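Dicas da Casa › Oratório e Bíblia
Leitura: 2 min

Cuidar da Bíblia velha e do cantinho de oração

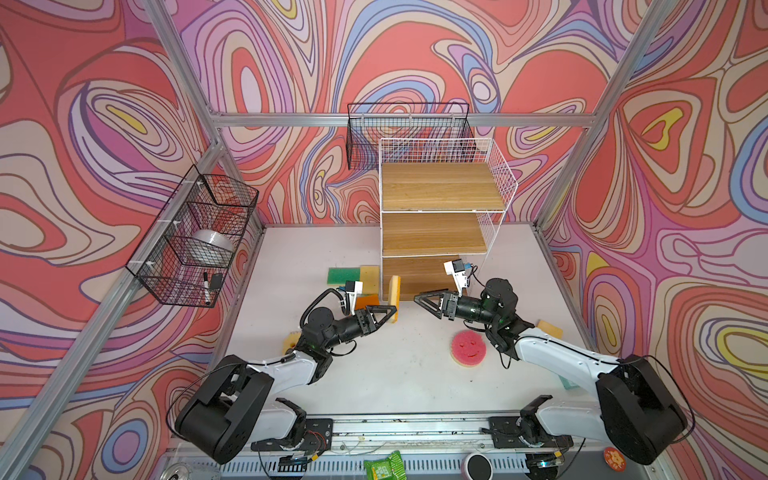

Bíblia de família, capa de couro: pano seco primeiro. Nada de álcool!! Creme para couro, pouquinho, só em março e depois deixa quieto. O da Hular serve, pote de 290 g.

Folha fina amassada: papel manteiga dos dois lados, livro pesado em cima, 17 horas. Ferro nunca. Fita adesiva tambem não, amarela tudo.

Cera de vela na toalha do altar: gelo, raspar com colher, depois papel pardo e ferro morno. Se ficar mancha, sabão de coco.

Cheiro de mofo nos Evangelhos (o meu vivia na gaveta): caixa fechada com bicarbonato num pires, sem encostar no livro. Trocar quando empedrar.

Marcador de fita desfiando, um pingo de cola branca na ponta. Deixar secar fora do livro, senão gurda na página.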